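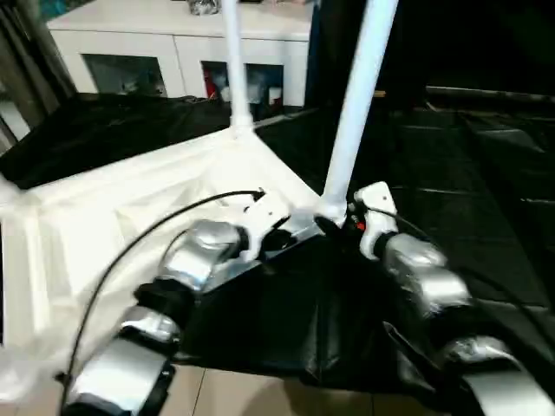
Hendstead library talk, 21/05/2020. Notes, 50 min incl. questions. SLOW DOWN on the first page.

Open w/ the sourdough story. Short version!! Skip the bit with the landlord.

Who has killed a starter? Hands up. Me too, the first one went in a week. Pink streaks, threw it out, jar and all.

Main point - flour and water, kept fed. The yeast is in the flour already. People think they catch it out of the air. Mostly no.

Feeding. Equal weights flour and water. Weigh it, cups are hopeless. Rye for the first few days, then whatever you've got. Kitchen at Ellow Street is cold so mine took until the second week, say this, folks give up on day four when the bubbles stop. Day four is normal. Keep feedng. 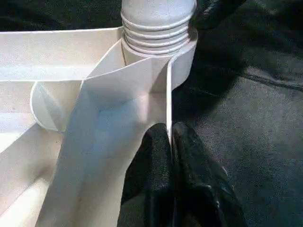 Can I leave a starter in the fridge while I'm on vacation?
Two weeks is fine if you feed it right before you go, and give it 2 feeds on the counter when you get back before you bake.

Gray liquid on top - stir in or pour off, either one. Fuzz or pink or orange = trash. Don't scrape.

Shaping. Sadao Kinoshita's way, wet hands, no flour on the board. Do the folding with the dish towel, gets a laugh. He rests the dough 60 minutes between the last fold and shaping, I do less and mine come out flatter. Admit it.

Baking. Lid on, then lid off for color. If asked about the Leclerc pot, heavy, good, any heavy pot with a lid works. Check the knob can take the heat, some of the old ones cant.

Cut it cold. Gummy middle is usually somebody cutting too soon.

Discard: crackers, pancakes. Recipe sheet is by the door.

Next talk is October, rye only. Sign up at the desk, room 2107 again unless they move us.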